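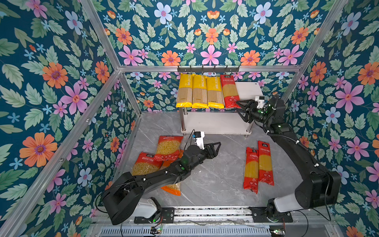 Mangubat opens its new pantry course for home cooks in October, in the rooms of the Grerno cooking school. The course has five evenings, and the first one is only about dry pasta. Long spaghetti packages stand in a row on the upper tier of a white shelf, and short shapes such as elbow macaroni get their own pile. "Many people buy a bag which they already have at home," says Jerome Padilla, course leader at Mangubat. "We want to help them to see it."

Each participant receives a 500 g bag of pasta and a small shelf plan. Places can be reserved at the Grerno front desk until 5 p.m.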